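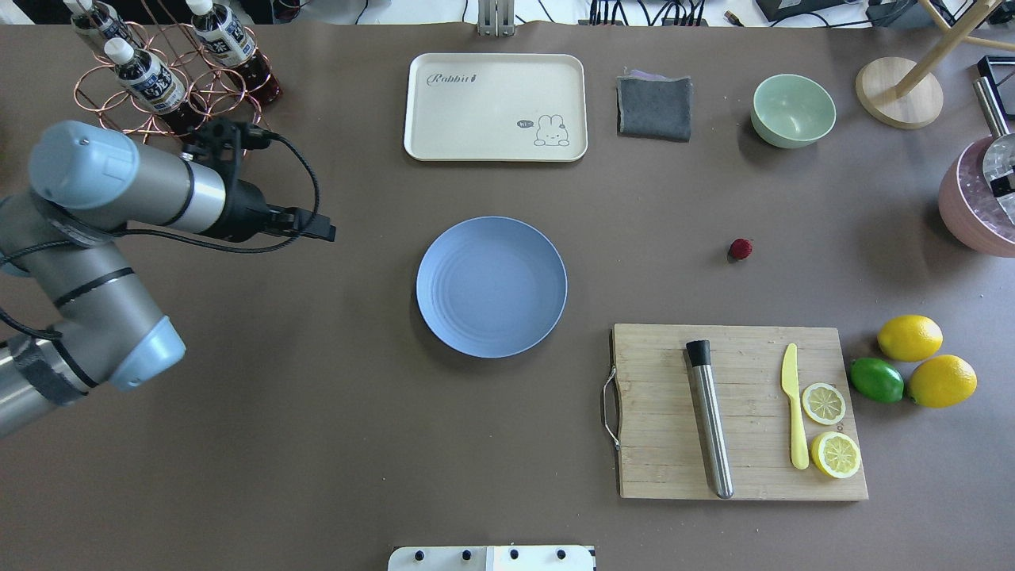
Can soda be stored on its side in a wine rack? My sister-in-law swears by it for saving counter space, and I have my doubts. Mine is the copper wire kind with the curved loops, and plastic bottles lie in it at all sorts of angles. I paid 18 dollars for it and don't want sticky syrup on the table.
Asked by Noura Khalaf, April 30, 2019

2 answers

Carla Khasawneh
Unopened, sure. Opened, I wouldn't trust any screw cap, whatever the label says. People claim it keeps the fizz in longer. I've never seen proof of that. 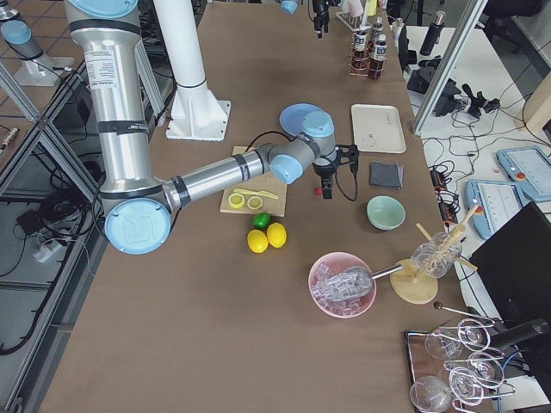
Wine glasses in the wire rack, ice in the pink bowl

Anas Hamdan
I'd use the rack for glasses and stand the bottles in the fridge door. Those wooden peg stands are okay too, one glass per peg, but mine wobbles. Doubt you'd save much space either way.

11 people found this helpful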